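Graston house rules for hand-held gripper work, second go

Posted 2 March 2025

I wrote up our rules for gripper recording in October and they ran to 11 pages. People read the first one. I've spent the last fortnight cutting them down with Kourosh Jalali, who has to train the new starters at Seltness and was tired of explaining the same paragraphs. We are now at 3 pages, and I'm putting the main points here as a few readers have asked how we do it.

The job is simple to say. A person holds the gripper, does an ordinary task with it, and the recording is used later to teach a robot arm the same task. Most of what goes wrong is dull stuff and can be caught before you start, so most of the rules are dull as well.

Before a session

Wipe the finger pads with a dry cloth. Look at the mesh on both sides and compare them. If one is shinier than the other, change the pair. We used to change one pad at a time and stopped, as the grip pulled to one side and we lost most of a morning's work at Flomthorpe finding out why.

Look at every marker face. The white border counts as part of the marker, so a thumbprint on the border is a fault in the same way as a scratch on the pattern. Don't touch up a scratched marker with a pen. Print a new one.

Check the lens on each gripper, and check it again after anybody has handed it to you. People pick these things up by whichever bit is nearest.

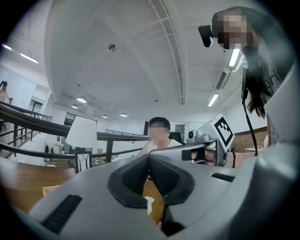
Hand straps should be done up before the gripper leaves the table. I had this as advice in the first version and it is now a rule. Cables go over the shoulder and down the outside of the arm, with enough slack that you can reach the far side of the table without feeling a tug. If you feel a tug, stop and sort it out. Don't learn to work round it, because then the robot learns to work round it too.

During a session

One person is the operator and one is the watcher. The watcher can stop a take at any time without giving a reason, and the operator doesn't argue until the take has been logged. Kourosh wanted this one near the top and I think he was right. In the old version it was on page 7.

Start each take with both fingers open and in view. Hold still for a slow breath, do the task, open the fingers, hold still again. If you drop something, leave it where it fell and end the take. Log it as a drop. We keep drops. Habte, the software we use for logging, has a field for them and it should be filled in every time, including when you feel silly about it.

Work at the speed you would use at home. New people go too slowly, then after lunch they go too fast.

Keep the table to what the task calls for, plus anything that lives there all the time. Lamps and tissue boxes can stay. I used to clear the lot, and the recordings looked very tidy and were not much good, as no real table is like that. What matters is that nothing gets moved between takes unless the task sheet says to move it.

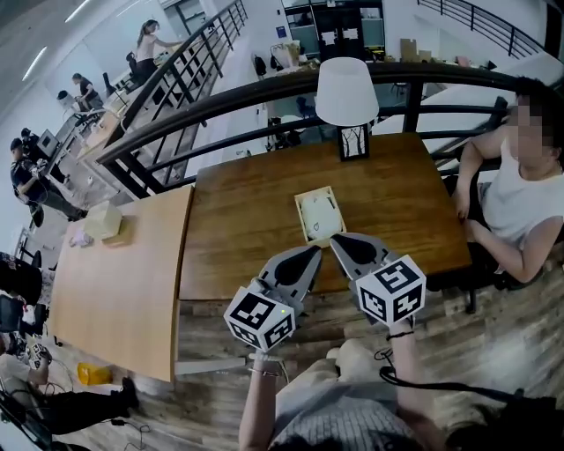
The gripper's fingers over the tray, with a marker cube on each finger.After a session

Fill in the log before you take the straps off. Put down the gripper number, who was operating, who was watching, and anything odd. "Odd" includes a chair being moved or somebody switching a light on.

Gripper back in its case with the fingers closed. Cables coiled loosely, never wound round the handle.

Other people in the room

This is the part I get the most questions about. We work in shared rooms, and there are often other people at their desks or doing their own recording nearby. Everyone who might be seen has to be told beforehand, and faces are blurred before the files go anywhere else. Anyone can ask for a take to be removed, and we remove it. No form, just an email to me or Kourosh.

We also ask operators to leave bracelets and watches as they are for the whole session. On or off, I don't mind, but don't change halfway through.

What I'm still not sure about

The limit on takes. At the moment we change the pads after 600 takes whatever they look like, and that number came from me looking at a box of worn ones and picking something safe. Seltness think it's too low for soft objects, and they may have a point. Kourosh is keeping a set of old pads in labelled bags so we can compare them properly. If you have a number of your own that you trust, and you know where it came from, please leave it in the comments.

The full 3 pages will go up when I've fixed the numbering.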